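Foslow Graphics Driver 3: Set-up Guide
Section 5. Installing the driver on a desktop PC
30 October 2006, by the Foslow documentation desk

Print this page | E-mail this page

Read this section through once before you start. It covers the Wedwood and Cisneros boards. Owners of the older Kukine board should stay with the driver released in June.

Before you begin

1. Save your work and close all programs.
2. Log on with an account that has administrator rights.
3. Check that you have 90 MB free on the system drive.

Note: If the PC has graphics built into the motherboard, leave it switched on in the BIOS until step 8.
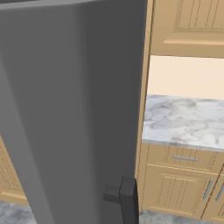 Removing the old driver

4. Open Control Panel and choose Add or Remove Programs.
5. Select the old display driver and click Remove. Restart when asked. Windows will come back at a low resolution with large icons.
6. If the Found New Hardware wizard opens, click Cancel.

Caution: Do not delete driver files by hand from the system folder. Windows may fail to start.

Installing the new driver

7. Run setup.exe from the CD or from the folder you downloaded. The screen may go black for up to 90 seconds. Do not switch off.
8. Restart the PC, enter the BIOS and set the primary display to PCI-E. Save and exit.
9. Right-click the desktop, choose Properties, then Settings, and pick the resolution your monitor's manual recommends. 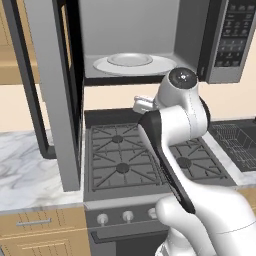 Foslow Technical Publications, Display Products Team

Checking the result

10. Open Device Manager and expand Display adapters. The board should be listed by name with no yellow mark beside it.
11. Start the test program from the Foslow folder and let it run for 5 minutes.

Note: On Cisneros boards the second monitor output is off by default. Turn it on from the Displays tab.

If the picture flickers or the test stops early, lower hardware acceleration by one notch and run it again. If it still stops, go back to step 4.

Contact support | Copyright 2006 Foslow | Back to top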